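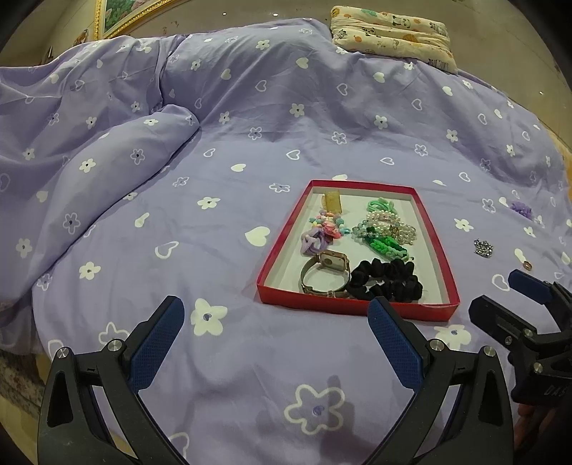 4.2 Cleaning tests on the stenciled border

The stenciled border in the upstairs room of the Justham house at Rondville was painted in 1770, directly on a thin lime plaster. It runs below the cornice on all four walls and repeats one motif, a five-petal flower between two leaves. Repeated small flowers of this type have remained common in household decoration, and they are found today mostly on printed textiles (Figure 3, bed cover with white hearts and five-petal flowers). In the border the petals were left in the ground color and only the leaves and the flower centers were painted, so that any loss in the ground layer is also a loss of the motif.

Figure 3. Printed bed cover with hearts and flowers; on it, a box lid with red rims holding hair accessories and a wristwatch.

Before the tests the surface was covered by a gray layer of soot and dust, and over this by a varnish which is not original. The varnish is thicker on the north wall. Under ultraviolet light it shows a greenish fluorescence with brush marks that cross the edges of the motif, and it also continues over old fills. For this reason we consider it as part of a later repair campaign. No written record of this campaign was found in the Anozie papers, which cover the building only until the sale of the house.

Test areas of 3 by 5 cm were marked on each wall, always including a part of the leaf and a part of the ground. Dry cleaning with a soft brush and a vulcanized rubber sponge was done first. It removed the loose dust but had little effect on the soot held in the varnish. Aqueous cleaning was then tried with deionized water at neutral pH, applied with cotton swabs. The green of the leaves was sensitive to water on the south wall, where the binder is weak, and the test was stopped there after the first swab showed color.

Solvent gels gave a better result. The gel was applied through Japanese tissue and left for 60 seconds, then lifted together with the tissue and cleared with a dry swab. In this way the varnish could be thinned in a controlled manner – it was not our aim to remove it completely, as the paint below is powdery in several places. Longer contact times made the ground swell slightly and were not used again.

On the east wall the results were less regular. The plaster there was repaired with gypsum, and the stencil was repeated over the repair by another hand, with leaves that are wider and more blue. Cleaning of this part was limited to the dry method. Nearly all of the flaking paint on this wall is next to the gypsum fills, and it was fixed with a dilute methylcellulose before any sponge was used.

The test areas were examined again in November, after the heating of the building had started. No whitening was observed. Small new lifted flakes were found close to the chimney breast, inside and outside of the test areas, and they were recorded on the condition maps of the Flullent survey with the same symbols as the older ones. The cross-sections taken from these places are discussed in Section 4.3.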